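How to Read a Country Ranking Without Getting Fooled

Posted 2019-01-11

Every January my inbox fills up with country rankings. Most free, least corrupt, easiest place to start a business, you name it. I love these things (I really do, I print them out!) but I've watched plenty of smart people read one headline number and run off in the wrong direction with it. So I want to walk you through how I go over a new one when it lands. You need the full report, a spreadsheet, and maybe an hour.

Step 1. Skip the ranking and find the scores

Rank tells you who is ahead of whom. The score tells you by how much, and in the middle of the pack the gaps can be tiny. A country can jump a bunch of places on a fraction of a point, and it can also improve its score and still drop because the neighbors improved more. Download the score table, paste it into your spreadsheet, and sort it yourself. Then scroll up and down from the country you care about and look at how tightly things are bunched.

Step 2. Read the methodology, all of it

I know, I know. It's usually in the back, in smaller type. When my friend Dorottya Szűcs got me into this hobby she handed me a report with the methodology section stapled on the front and told me I could have the charts when I was done. Look for what gets measured, where the numbers come from, and how old they are. Tax rates and tariffs are pretty easy to pin down. "Judicial effectiveness" usually means somebody filled in a survey, and you'll want to know who got asked and how many of them there were. One report I worked through last June had sent out 461 surveys and gotten 295 back, and the only place it said so was a footnote.

Step 3. Check the weights

Most indexes take a pile of separate measures and boil them down to one number. Sometimes every measure counts the same, sometimes not. Make a copy of your spreadsheet and play with it: double the weight on government spending, cut trade in half, whatever you like. If your country hardly moves, great, the result is sturdy. If it slides 9 places because of one small change, be careful what you say about it at dinner. 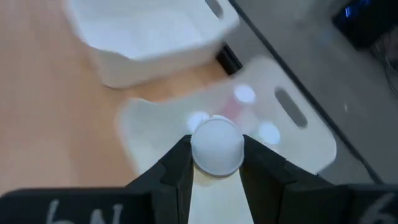

Small white cup, held on both sides.

Step 4. Compare it with last year, carefully

Before you say a country went up or down, make sure the ruler stayed the same. Publishers add measures, drop measures, and bring in new countries. A good one will go back and recalculate the old scores for you. If they don't, look for a "changes to this edition" page, and if you can't find that either, email them. I've done it twice and gotten a friendly answer both times.

Step 5. Look at the parts

This is my favorite bit. Open up the sub-scores and you'll often find two stories pulling against each other, like a nice bump from lower business taxes and a slow leak from growing debt. The overall number smooths all of that out. Pick the two sub-scores that moved the most and go find out what law or budget was behind them. Local papers are terrific for this.

Step 6. Get a second opinion

Find another index that covers the same ground, ideally from people with a different outlook. Lyle Boateng and I argue about taxes constantly, so we swap: he reads the one I like, I read the one he likes, and we mark anything both of them agree on. Those are the findings I trust enough to repeat.

My notes on a single report once ran to 426 lines, and please don't do that. One page is plenty. Put the score at the top, then the change from last year, the two sub-scores that moved, and anything in the methodology that bugged you. Save it with the year in the file name so you can find it when the next edition comes out.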